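Harkorent Margarita and Frozen Drink Machine, Twin Bowl

Rental item 271

Two bowls, two flavors, one machine. The Harkorent twin bowl is our most requested frozen drink rental for restaurant patios, bar promotions and private parties. Run a classic lime margarita on one side and strawberry on the other, or keep one side alcohol free.

Each bowl has its own switch and thickness dial. Fill with mix that is already chilled and allow time to freeze before you open. Plug into a grounded outlet with nothing else on the circuit. Do not use a light-duty extension cord.

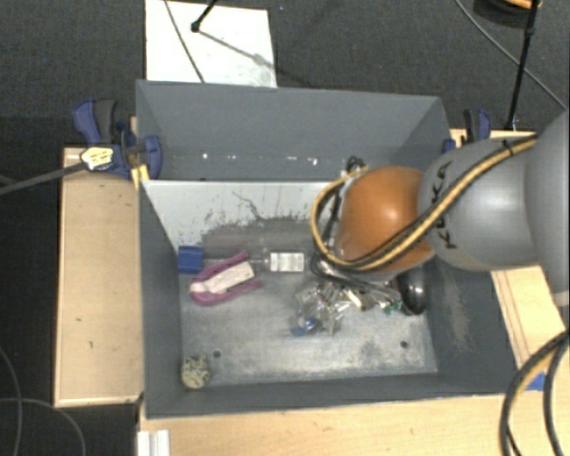 Jianhua Xia rented the twin bowl for a patio happy hour in June and wrote that the lime side kept up all evening, but the strawberry came out thin until the dial was turned up. Fruit mixes often need a higher setting. Start one step above where you would set lime.

Included: machine, drip trays, 5 bottles of Jidum margarita mix, salt rimmer, cleaning brush. Cups and liquor are not included.

Pickup is after 2 p.m. Returns are due by noon the next day. Drain and rinse both bowls before return or a cleaning fee applies.

For events with more than 1000 guests, ask Maite Paredes about renting several machines together.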